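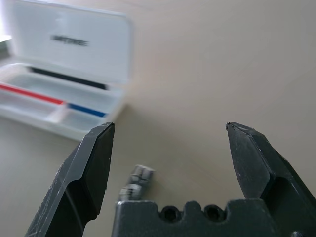 # Una tarde en Skudach, entre pinzas y estuches

Llegué a Skudach con la libreta y con una idea bastante hecha de lo que iba a oír. Quería preguntar cómo cambia un puesto de trabajo cuando parte de la faena la hace un robot, y me esperaba o mucho entusiasmo o mucho enfado. Me encontré con Hiba Nassar, que lleva la línea de preparación de estuches, y con un café larguísimo (de máquina, bastante malo) que nos duró casi toda la conversación.

Lo primero que me contó fue cómo era el trabajo a mano. «Tú te sentabas, abrías el estuche, ponías cada cosa en su canal, cerrabas y al siguiente. Así toda la mañana. Había días que salíamos con 2000 estuches entre todos y yo llegaba a casa y no podía ni pelar una patata», me dice, y se frota el pulgar como si todavía le doliera.

Ahora las piezas pequeñas las coge la pinza. Los estuches los siguen repasando personas, y eso Hiba lo defiende con uñas y dientes. Le pregunto si se fía del robot y se ríe. «Me fío según la pieza. Si es algo alargado, bien. Si es una cosita chica y con esquinas, me quedo mirando».

## «Me cambiaron las manos por los ojos»

La frase es suya y la apunté tal cual. Antes su jornada iba de rapidez y ahora va de atención, que cansa de otra manera. «Al principio me parecía que no hacía nada. Estaba de pie, mirando, y me daba hasta vergüenza que pasara el jefe. Luego llegaba la noche y tenía la cabeza como un bombo».

El jefe es Fouad Twal, que se nos sumó a mitad del café y se llevó unas cuantas pullas. Fouad reconoce que en febrero, cuando arrancaron, calcularon mal los descansos: habían dejado los mismos de siempre, pensados para un trabajo manual. «Vigilar una máquina durante horas seguidas es durísimo, y yo eso no lo sabía», admite. Ahora rotan cada 40 minutos. Hiba había pedido treinta y no ha renunciado a conseguirlos, que conste aquí por escrito porque me lo hizo prometer.

También les cambió el vocabulario, y esto me hizo mucha gracia. En la línea se habla de «dejar la mesa limpia», que significa apartar todo lo que pueda confundir al sistema, y de «darle sitio» a una pieza, o sea, ponerla con espacio alrededor para que los dedos bajen sin tropezar con nada. Kasun Miah, el más joven del turno, me dijo que ya coloca así hasta los cubiertos en su casa.

## Lo que se gana, lo que se pierde

A Kasun le pregunté lo que no me atrevía a preguntarle a Hiba: si tiene miedo de quedarse sin trabajo. Se lo pensó un buen rato. «Miedo, no sé. Me fijo en que este año no ha entrado gente nueva. A mí me cogieron para colocar piezas y ese puesto ya no existe, lo que yo hago ahora es otra cosa. Si entrara hoy, ¿por dónde entraría?».

Me parece la mejor pregunta de toda la tarde y nadie en la mesa tenía la respuesta. Fouad dice que a las diez personas del turno se las ha formado y que ninguna se ha ido. Es verdad, lo confirman todos. Pero Kasun no hablaba de los diez que están.

Hiba saca otra pérdida, más pequeña y que a mí me tocó bastante: la charla. Colocando a mano, sentadas en la misma mesa, se contaban la vida entera. «Yo sabía cuándo le salían los dientes al crío de Mireille. Ahora cada una está en su puesto y nos ponemos al día en la cocina, deprisa y corriendo». Mireille Rawashdeh, que pasaba justo por detrás, gritó que al crío ya le habían salido todos.

En el otro lado de la balanza están las muñecas. Dos compañeras que llevaban años con vendas ya no las usan en el turno. Y está el orgullo, que yo no lo había visto venir: cuando la pinza falla, Hiba sabe antes que nadie por qué. Mira cómo ha quedado apoyada la pieza, la gira un poquito con el dedo y vuelve a probar. Los técnicos han empezado a preguntarle a ella. «Veinte años colocando cositas en huequitos y mira, por fin viene alguien a tomar apuntes», dice, muerta de risa.

Le pregunto si volvería al sistema de antes. Tarda en contestar, se termina el café y me dice que por las manos no, que por la mesa sí. Luego miró el reloj, le tocaba la rotación, y se fue a darle el relevo a Kasun.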